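About Cernis
Home > Who we are > About us

Cernis is a small company that works with seed. We test, clean and multiply seed of beans, sorghum and cowpea, and we train farmers who want to grow good seed for their own villages. Our office and laboratory are in Dandusgate, and our trial fields are in Prasgate, where the soil is lighter and the rain is less sure.

We began as a testing service only. Farmers' groups brought us samples in paper bags and we told them how many of the seeds would germinate. Very often the answer was a disappointment for them, and after a time we felt it was not right to only give bad news and an invoice. A group from Prasgate asked us to come and look at how they dried and selected their beans. We went for one morning and stayed in contact with them for the whole season. From this visit came the training work, which today takes more of our time than the laboratory.

What we do

Seed testing. We test for germination, moisture and purity. The result is sent in writing, with a short explanation in plain words. If the sample is too small to give a fair result, we will say so before we start the test and there is no charge.

Seed multiplication. We work with 40 contract growers. Each of them receives foundation seed from us and agrees to keep the distance from other fields of the same crop. Our field inspectors visit at flowering and again before the harvest. A field can be refused at any of these visits. It happens every year, and it is never a pleasant conversation — but buyers trust the label on the bag, and the label must be correct.

Training. The course has 6 sessions and follows the season, from the choice of the field to the storage of the dry seed. It is held outdoors as much as possible. Over 200 farmers have completed it, and many of them send us a sample of their own seed the next year, which we test at the reduced price.

Local varieties. We keep a collection of 73 local varieties of bean and cowpea. Most were given to us by older growers who had kept them in jars or hanging from the roof for a long time. We grow a part of the collection each year so that the seed stays alive. Any farmer who gave a variety can ask for seed of it again, free of cost.

How we work

We are paid by our customers for tests and for seed. The training is paid partly by a small fee and partly from the income of seed sales. We do not sell fertilizer or pesticides and we do not take commission from companies who sell them. When a grower asks which product to buy, we explain what is the active substance to look for and leave the choice with the grower.

Our partner for cleaning and packing is Mtshali Seed Cleaning, also in Dandusgate. They have the gravity table and the large screens that we could not afford by ourselves. In return we do their moisture testing. The arrangement is written on one page and both sides have been satisfied with it.

We try to publish what went wrong also. The trial reports include the plots that failed, with the reason when we know it. One cowpea trial in Prasgate was lost two times to the same aphids, and this is the report that other organizations ask for most.

Our people

The team is made up of laboratory technicians, field inspectors and trainers. Several of our trainers were first participants in the course. In the busy months everybody helps with labeling, including the management, and this is perhaps the best way to learn how many bags we really sell.

Visiting us

The laboratory receives samples every working morning. Please bring at least one full cup of seed for each test, taken from different bags and mixed well, and write the variety and the harvest month on the packet. The fields in Prasgate can be visited by groups, but please write to us first — the road is closed after heavy rain.

Registration for the next training course closes on 7th March. The first session takes place in April, and the place will be sent to the participants by letter.
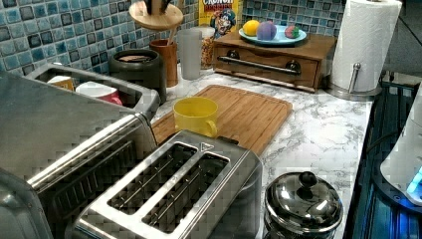 FOOD & KITCHEN

Cooking with local beans: a collection of recipes sent in by our growers is available at the front desk in Dandusgate. New recipes are welcome, also very simple ones. Please tell us the name of the variety you used and how long it was soaked.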